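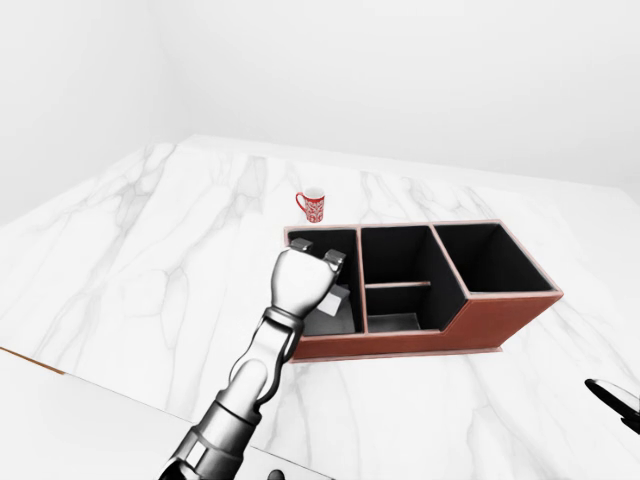
A still from the simulator at Tumach: the silver arm over the left bin of the organizer, red mug behind.

Ritu Rawat was eating toast over her keyboard when I got to the Tumach packing floor, and she waved me to a chair with the crust. It was just after six in the morning. She's been here seven years, the first four of them on the returns bench, and now she spends half of every shift at a desk upstairs running arms that don't exist yet.

"Well, they exist," she said. "They're downstairs. But I break things up here first, where it's free."

Returns is the fiddly end of the business. People send back desk organizers, mugs, little boxes of bits, and someone has to open it all up, check it and put every piece back in the right slot. On a busy day in October the bench saw 805 parcels. Ritu still remembers the colour of her thumbs that month (grey, from the cardboard).

The job she's been practising is small stuff in bins: a pale little cube down in a dark compartment, and a gripper that has to get in over the walls. I said it looked easy. She laughed at me for quite a while.

"You reach into a box and your hand just knows where the side is. I had to learn to think about the side. I did 136 tries on one bin before I was happy with how it came in, and I've been sticking my hand in bins my whole life!"

What does it do to your day, though? That was what I'd really come to ask, and she took her time with it. Her wrists are better. She misses the radio, and she misses the talk even more. There used to be a whole row of people at returns and now there are four, with the arms doing the dull lifting between them.

"We didn't lose anyone out the door, I want that in there," she said. "Some went to Tomar, the other warehouse, and they got the same pay. But you don't have lunch with them anymore, do you? That's a thing that changed."

Elikem Osei came by to borrow her charger and got pulled into it. He's one of the four. He likes the new setup more than she does, mostly for the hours, and he's taken up the training they offer on paid time. His gripe is with the pace.

"When I'm slow, I know why I'm slow," he told me. "When the arm stops, I'm standing there like a lemon waiting for someone to come and look at it. And my numbers go down with it."

Ritu pointed at him with her mug. They've been arguing with the floor manager, Braulio Becerra, about exactly this, and he's agreed to keep stoppages off people's personal rates until the new year. After that, who knows. Elikem wants it in writing. Ritu thinks he'll get it, and he thinks she's too nice.

I asked if she'd go back to the bench full time, given the choice. She looked at her screen for a bit.

"Mornings, maybe. I'd do mornings down there and afternoons up here. I've asked, so we'll see."

Then her next run was ready and she turned her chair around, still chewing.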